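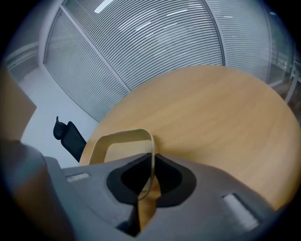 1/10 Dirkaline: 200 Aufnahmen für die Tonne
Am Friday-Termin gibt es bei uns normalerweise nur Zahlen, diesmal gab es einen Notstopp. Ich schreibe auf, was schiefgegangen ist, vielleicht nutzt jemand denselben Aufbau.

2/10
Wir nehmen in Lorulstead mit Handgreifern auf, in jeder Hand einer. Aufgabe: flache Schale vom runden Tisch heben, übergeben, wieder abstellen. Die Bahnen gehen nachts nach Zisatstead, dort fährt sie der zweiarmige Aufbau ab.

3/10
In Zisatstead hat der linke Arm die Schale beim Abstellen in die Tischplatte gedrückt. Die Kraftgrenze hat ausgelöst, beide Arme standen. Verletzt wurde keiner, der Arbeitsbereich war frei. Ein Finger ist gebrochen, die Schale hat einen Riss.

4/10
Erster Verdacht war die Regelung. Also dieselbe Bahn noch einmal, langsam und ohne Tisch. Der Arm fuhr sauber, bloß 3 Millimeter zu tief. Beim nächsten Versuch wieder 3 Millimeter. Die Regelung hat also genau das gemacht, was in der Datei stand.

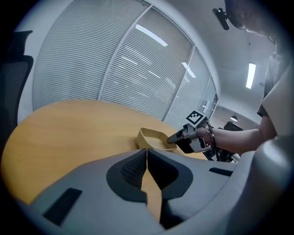
5/10
Danach haben wir die Aufnahmen durchgesehen. Der Fehler steckt nur in der linken Hand und nicht in allen Sitzungen. Von 700 Aufnahmen sind 200 betroffen, alle aus demselben Block im April. Davor ist nichts zu finden.

6/10
Ursache: Eine Schraube unter dem linken Markerwürfel hatte sich gelöst. Der Würfel ließ sich mit dem Daumen kippen. Von oben betrachtet saß er richtig, deshalb ist es beim Aufbauen niemandem aufgefallen. Die Lage der Fingerspitzen wird aus dem Würfel gerechnet – kippt er, wandern sie mit.

7/10
Esteban, unser Prüfskript, hätte das melden sollen. Es vergleicht aber nur, ob die Marker erkannt werden. Ob der Abstand zwischen Würfel und Fingern noch stimmt, prüft es nicht. Alle 200 Aufnahmen hatten einen grünen Haken.

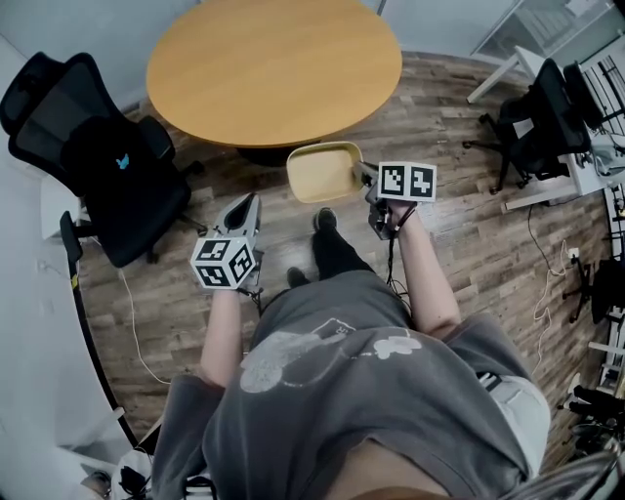 8/10
Seit Montag gibt es deshalb eine Nullmessung vor jedem Block: beide Greifer schließen, Spitzen auf denselben Punkt setzen, fünf Sekunden halten. Weichen die gerechneten Positionen um mehr als einen Millimeter ab, startet die Aufnahme nicht. Kostet eine Minute.

9/10
Die Schrauben sind jetzt gesichert und haben einen Strich mit Lackstift. In Zisatstead läuft jede neue Bahn zuerst mit halber Geschwindigkeit und fünf Zentimeter über der Platte. Das hätten wir von Anfang an so machen müssen, stand sogar im Entwurf der Arbeitsanweisung und ist beim Kürzen rausgeflogen.

10/10
Die 200 rechnen wir nicht zurück. Der Winkel war nicht konstant, der Würfel hat sich im Lauf des Blocks weiter gelockert. Wir nehmen neu auf, Ziel bleiben 1.000 brauchbare. Der Ersatzfinger ist bestellt. Das geänderte Prüfskript stelle ich hier rein, wenn es eine Woche ohne Fehlalarm gelaufen ist.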